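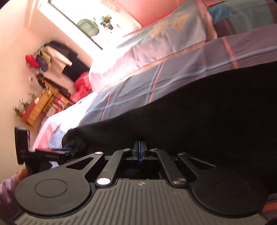 Tirley 的开放日要提前报名吗?

要在网站上填一张表,填完会收到确认邮件,当天报姓名就能进。参观免费,练习课另收材料费。

我是三月去的。从火车站坐38路到 Dridbridge,车程45分钟,下车后沿河走一小段上坡路就到。Tirley 是一所教家务整理的小学校,借用一栋老房子,门楣上刻着1688,楼梯很窄,带大包的话最好先寄存在一楼。

一楼是接待处和洗衣间,介绍了洗涤标签和水温,讲得比较快。墙上贴着 Nowicki 洗衣店捐赠的旧价目表,可以随便拍照。二楼是卧室,也是练习叠衣服的地方。讲解的老师叫 Lorena Figueroa,说话不紧不慢,有问题可以直接打断她。
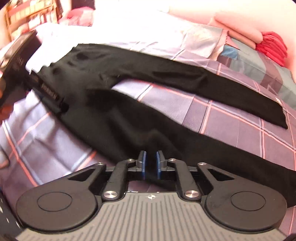

我去之前最想学的是叠裤子。家里的裤子一直是对折两次塞进抽屉,拿出来总有横印。Lorena 的办法是先摊开再动手,地方不够就斜着放。床上那条黑裤子就是斜着摊开的,两条裤腿还分着,胯部一带有不少软褶。她要求先用手掌把这一块往两边推平,再把两条裤腿叠到一起,裤脚对齐,然后从裤脚往腰头折三折。我试了几次,前两次裤脚都没对上,后来先捏住内侧缝再翻,就顺手多了。

她还提到,在床上练比在桌上练难,被子软,一压就陷下去。学校坚持用床,考虑的是多数人在家里就是在床上叠衣服。桌子在隔壁房间,想用的人可以自己过去。
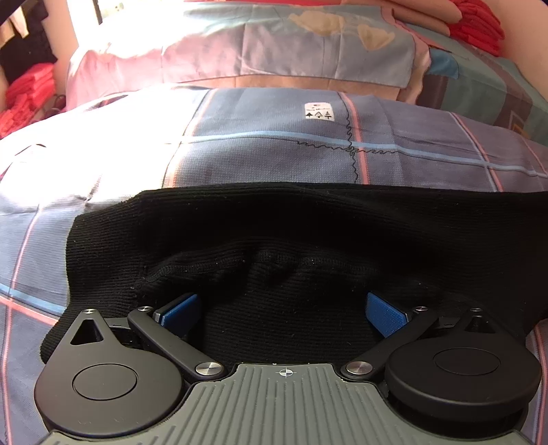

针织类放在裤子后面讲。要点是不挂,不用力扯,折的时候手要托住下面。深色针织容易沾毛,叠之前用粘毛滚筒顺着一个方向走一遍,领口和袖口另外处理。Lorena 不赞成卷,说卷过的罗纹容易变形。我在家里卷了好几年,没觉得有什么问题,这一点各人自己看吧。

三楼是储物间,讲换季收纳,用的是 Pilitz 的布盒。盒子可以当场买,我没有买。这一层讲得有点赶,想细问的话最好留到最后的答疑时间。

参观结束后可以在院子里喝茶,茶钱自己投到罐子里。回程的车间隔比较长,下楼前先看一下时刻表。

读者评论

山脚下的豆:请问小孩可以一起去吗?楼梯陡不陡?

作者回复:可以带,楼梯窄,也偏陡,推车上不去。

qing_he:裤子折三折那个方法我试了,抽屉里能竖着放,横印还是有一点。

老周:针织我也是卷的,没变形。

米粒:材料费是现场交还是网上交?

作者回复:现场交,只收现金。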